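Rodden Katydid Call Set: README

Version 2, 27 Sep 2024
Prepared by Zoila Tello and Kusum Singhal

Summary

The Rodden set is a collection of field recordings of katydids and tree crickets, with labels for the start and end of each call. It was put together to test software that picks out insect calls from night recordings. It holds 200 clips, each 60 seconds long, in a single channel. A label table and a site table come with the audio.

The set does not cover cicadas. Daytime recordings were left out of version 2 after a review showed that the labels for them did not follow the same rules as the rest.

Contents

audio/ holds the clips as WAV files.
labels.csv has one row per labeled call.
sites.csv has one row per recording site.
notes.txt has the field notes, typed up from paper and lightly edited.
changes.txt lists the differences between versions.

Recording

All clips were cut from longer night recordings made at 10 sites along the Moya trail. The sites run from wet meadow at the low end to scrub oak at the top. Recorders were strapped to posts or trunks at chest height, with the microphone facing away from the trail. Gain was fixed for the whole season and should not be assumed to match that of other recorders of the same type.

Clips were picked by hand. Clips with rain, strong wind or speech were dropped. This makes the set cleaner than a normal night in the field, and results on it will look better than results on raw recordings. Some clips have a stream in the background. These are marked "water" in sites.csv at the site level only, so a clip from a marked site may or may not have audible water. 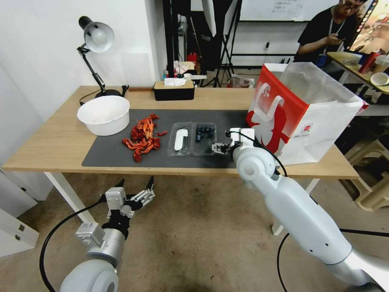

Clips from the same night share a night code in the file name. Keep all clips with one night code on the same side of any train and test split. The same insect may be calling in several of them, and a model can learn the background of a given night instead of the call.

Labels

Each row in labels.csv has these fields:

clip: file name without the extension
start: start of the call, in seconds from the start of the clip
end: end of the call, in seconds
group: katydid, tree cricket or unknown
taxon: genus or species name, where the labeler was sure of it
overlap: yes or no
labeler: ZT or KS

Labels were made in Stiltov, using the spectrogram view and headphones together. A call made up of repeated short pulses was labeled as one call if the gaps were shorter than the pulses. Longer gaps start a new row. Steady trills that run through the whole clip have a start of zero and an end equal to the clip length, even where the trill fades under another insect.

The overlap field is set to yes when any part of the call shares time with another labeled call, regardless of pitch. Unlabeled faint calls do not count toward it.

Where the two labelers disagreed on group, the row was set to unknown. Where they disagreed on timing only, the wider span was kept. The single-labeler versions are not part of this release.

Known problems

Tree cricket pulse rate changes with air temperature, and temperature was not logged at every site. The temp field in sites.csv is blank where there is no reading. Do not fill it from a weather station in the valley; the upper sites are often colder.

Very high calls are weak in all clips. The microphones lose response toward the top of the range, and some small meadow katydids are likely missed altogether.

The unknown group is mixed. It includes disputed rows, distant calls and a few sounds that may be frogs. It should not be used as a class of its own.

Loading

The Siltix reader opens the label table and audio together and checks that each clip named in the table is present. Any other CSV reader will also work. Blank fields are empty strings, and times use a period for the decimal point.

Planned changes

A corrected site table is due in October. It will fix two swapped elevation values. Clip names and label rows will stay as they are, so existing splits will still hold. Send corrections to Kusum Singhal with the clip name and the start time of the row.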